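Subject: Re: [bellamy-robotics] tray setting task – where are we up to?
Date: 04/04/2020

Sorry, only just got to this, been rewriting the scoring sheet all morning. Answers below the quote, then the bits I need from you lot.

> Hi all
>
> Can someone say which tray layout we're using for the Skavville round? The rules PDF says "plate plus three items" and Bukent's team page shows a knife. Are we doing a knife? Also is the wrist camera staying where it is, because I've got the old bracket on my desk and I'd like to bin it.
>
> And how many runs do we have saved now? I lost track in February.

No knife. Plate, fork, chopsticks, spoon. The chopsticks count as ONE item, they go down as a pair and get picked up as a pair. Bukent are in the junior category, different sheet, ignore their page.

Camera stays on the wrist. Don't bin the bracket yet though – the screws are the only spares we've got in that size.

Runs: 45 good ones, 5 I've marked as doubtful. They are all in the Jiten folder, doubtful ones in their own subfolder. Please don't move things between the two without saying so on here, we had that mess in February and it took me ages to untangle.

Now the layout. Rules only say items have to be side by side and clear of the plate. We've settled on fork nearest the plate, chopsticks in the middle, spoon on the outside, all pointing the same way. Cream tray, white plate. If you set up a run please copy it, its no good having the spoon in the middle one time and on the end the next, not till the basic version is solid anyway.
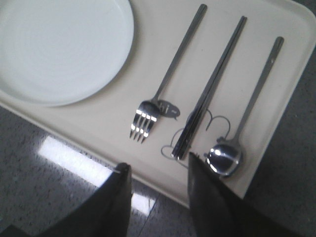 ## Things that need sorting

- **Shine.** The spoon bowl is the worst, big white spot on it, and the fork tines catch the light too. The floor has a bright streak as well. Could whoever sets up next try a run with the blind half down and note it in the log. Don't change anything else at the same time or we won't know what did it.
- **Shadows.** The fork throws a fork shaped shadow on the tray and I think the detector sometimes likes that better than the fork. Need labels checked on this. I can do the first lot if somebody takes the second.
- **Chopsticks.** Square at the top, thin at the tips, steel, and they roll less than the round ones did. Grip them on the square part. The code still has the old grip point in it, I'll fix that tonight unless someone beats me to it.
- **Video size.** Keep it at 720. Someone saved a batch at full size and the laptop ran out of room half way thorugh.

## Scoring

Did a dry run of the new sheet on the saved runs and our best one comes out at 91. Don't get excited, that's with me being generous on placement. Wants doing again by somebody who wasn't on the arm. Sheet is in the Jiten folder, top level, the other copy is out of date so leave it alone.

## Still to answer

1. Who's got the charger for the old laptop?
2. Is anyone against freezing the layout as above till Skavville? Say so on the list, not in private messages, I lose those.
3. Does the round allow us our own tray or do we have to use theirs? I read the rules twice and can't tell. Will write to the organisers if no one knows.

Got to run, will look again after tea.

--
bellamy-robotics mailing list
Please trim your quotes when replying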